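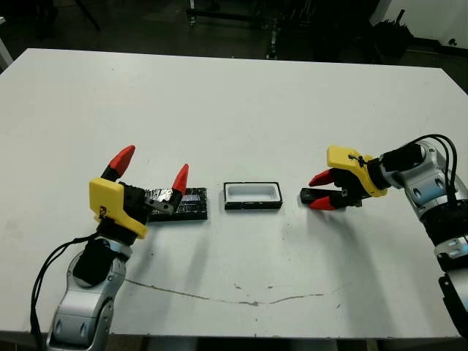
Why would an electric gripper let go of the part when the e-stop is cleared?

Most likely the gripper is re-homing on power up. A lot of them drive the fingers fully open to find the end stop, and if the controller gives power back before it checks whether something is being held, the part drops.

Forum > Cells and Integration > Faults and safety
Thread: Left gripper opens on reset, dropped part, other arm moved

hoarau_h
5 Jun 2024
Putting the short version up top so people searching find it. Long version now, sorry for typos, on my phone between runs.

Two arm cell, white table, parallel grippers on both. Job is dumb simple. Left arm picks a flat black slab with a foil top, right arm steadies the tray, slab goes in the tray, next. Grippers are Beltico, cell software is Sestico. Been running it since December with no drama.

Yesterday somebody hit the e-stop because a cable loop on the left arm was riding up. Fine, good call. Left arm was holding a slab maybe a hand above the table. Everything froze, slab stayed gripped. Vilmos reached in to push the cable back down. I twisted the button out and pressed reset on the pendant. Left gripper snaps open, slab lands on its corner, and THEN the right arm creeps toward the tray. Not fast, but it moved. Vilmos had his hand out by then. Just.

Log says:
ESTOP CLEARED
GRIP L HOMING
GRIP R HOMING
RESUME SEG

I never pressed resume. Want to know 1) can I stop the homing and 2) why on earth did it resume. Same hardware as before, only change was a software update last week.

- Hervé

torque_nut
1 is normal. My Belticos do it too. There's a power-up behavior setting, something like home / hold / do nothing. Default is home. Go look.

2 is not normal and I would not run that cell again until you know.

mamta_v
Agree with torque_nut on 2. Stop running it. Reset should only make the thing READY. Motion needs its own deliberate start. If one button does both somebody mapped it that way, or the update did.

Also you reset with a person's hands inside. I know you know. Saying it anyway.

hoarau_h
Yeah. I know. It's been the only thing in my head all day. Cell is off and locked.

Found the setting, it was on home. Both sides. So that's the drop.

grumpy_fixture
Everybody panics. It creeped. You said yourself not fast. These arms have force limits, it would have bumped him and stopped. We reset with hands near the table all the time at our place, otherwise you'd never get anything done.

mamta_v
grumpy, force limits are for the arm, what about what's on the end of it? Pointy fingertips do not care that the elbow torque is low. A small tip puts all of that force on a small bit of skin. Did anyone at your place do the contact assesment with the actual fingers fitted?

grumpy_fixture
It was done with the stock fingers

mamta_v
And do you run the stock fingers

grumpy_fixture
...no

torque_nut
lol

imre_sz
Different angle. Don't blindly switch to "hold". Hold means it keeps squeezing at whatever force it had before, and on my units it will push at that force before it has a position. I crushed a plastic shell like that. Nice dent. For a slab with a soft face I would pick do nothing, then have the program ask the operator: part in gripper, keep or release.

Also what happens at full power loss, not e-stop? Does yours have a brake or self locking screw? Mine sags open over a minute. Test it over foam.

Imre

hoarau_h
Good point on foam. No brake that I know of, will test.

Went through the button mapping. Pendant reset is mapped to RESET and nothing else. So not a mapping thing unless I'm blind.

edith.nina
Check auto-resume timeout. Sestico has (had?) an option where a stop shorter than X seconds counts as a "brief pause" and the segment continues by itself after reset. It's under Recovery and not under Safety, which is why no one finds it. Ours was set to 20 seconds after an update and we had never touched it.

hoarau_h
Edith you are a star. Recovery > Brief pause > 20. I don't have a note of it ever being on. Old config backup has it at zero. So the update turned it on or the import did.

From the log, the stop to reset gap was 10 seconds. So it thought hey, brief pause, carry on.

torque_nut
That is a horrible feature. Why would that ever apply to an e-stop

edith.nina
I think it was meant for light curtain trips on packing lines, where you lean in and lean out. Not defending it. We set ours to 0 and put a lock on the page.

grumpy_fixture
Light curtain shouldn't auto resume either if a person can be standing past it. Just to show I'm not a total cowboy.

vhegyi
Owner of the hand here. For the record I'm fine, it never touched me. What I noticed from my side, there was no beep or light between reset and moving. If there'd been a beep I would have been out of there sooner. Also I was watching the left arm since that's the one with the cable problem. The one that moved was the right one. You do not look at the arm that isn't the problem.

Vilmos

mamta_v
That last bit should be in every training sheet. Both arms on one stop chain means both arms come back together.

Hervé can you split them? Enable left only while right stays down?

hoarau_h
Not on this controller. One chain for both. Could do it with the drive disconnects but thats a walk around the table.

mamta_v
Then walk around the table.

wkholm_dan
I work at Workolholm, we build cells like this (not yours, so grain of salt). What we'd ask for before restart:

Separate start button, placed so you can't reach it with a hand on the table.
Brief pause off, then PROVE it's off. Stop for 2 seconds, reset, watch. Stop for longer, reset, watch. Both arms, mid move, holding a part and not holding.
Warning sound before first motion.
Lockout for hands in, even for a cable. Especially for a cable.

And report it to the software people in writing with the log and both configs. A setting that changes in an update and can make an arm move has to go back to them.

imre_sz
Don't use the software setting as the safety fix though. It's a parameter. It changed on you once. The start interlock should sit in the safety controller where an update can't reach.

wkholm_dan
Agree, should have put that first.

grumpy_fixture
Ok that's going to be a new safety program and a revalidation for a table that puts slabs in trays. I'd set it to zero, tape a note on the pendant and move on. There's a point where it's overkill.

edith.nina
The note on our pendant fell off in the first month

torque_nut
Hervé what about the cable tho. Whole thing started with the cable.

hoarau_h
Right, the cable. Bundle runs down the outside of the arm in a big loop and on the far reach it climbs toward the wrist. Strain relief had slid. I think the loop is just too long but if I shorten it the wrist rotation pulls on the connector. Anybody use the swivel clips?

torque_nut
Swivels are ok, they crack. I run a sleeve with a strap at the forearm and leave slack only at the wrist. Move the joint through full range by hand with drives off and look where it pinches before you strap anything down.

imre_sz
Second the strap. And look inside the jacket near the wrist, if it's been riding a while you may have broken strands. Intermittent gripper power would give you homing at random too. Different fault, same drop.

hoarau_h
oh no. ok. Will ring it out.

hoarau_h
Update. Cell still locked for production, tests only, everybody behind the line.

Gripper set to do nothing on power up, program now asks keep or release. Works. Did 6 resets with a slab held over foam, all 6 stayed put.

Full power loss: left keeps hold, right lets go slowly. Same model, same firmware. No idea. Swapping fingers didnt change it, so it's in the body somewhere. Ticket opened with Beltico.

Brief pause at zero, no motion after reset in any of the stops I tried. Set it back to 20 on purpose to see it happen again and it did, right arm went first every time. Log and both configs sent to Sestico, auto reply so far.

Start interlock is going in the safety controller. I asked, they said yes to the downtime, didn't even have to argue. Sorry grumpy.

Cable tested fine. Strap on order, going the forearm way.

vhegyi
And the beep

hoarau_h
And the beep. It's loud, you'll hate it.

mamta_v
Post what Sestico says when a human answers please. We have the same version on two tables and I just checked ours. It's on.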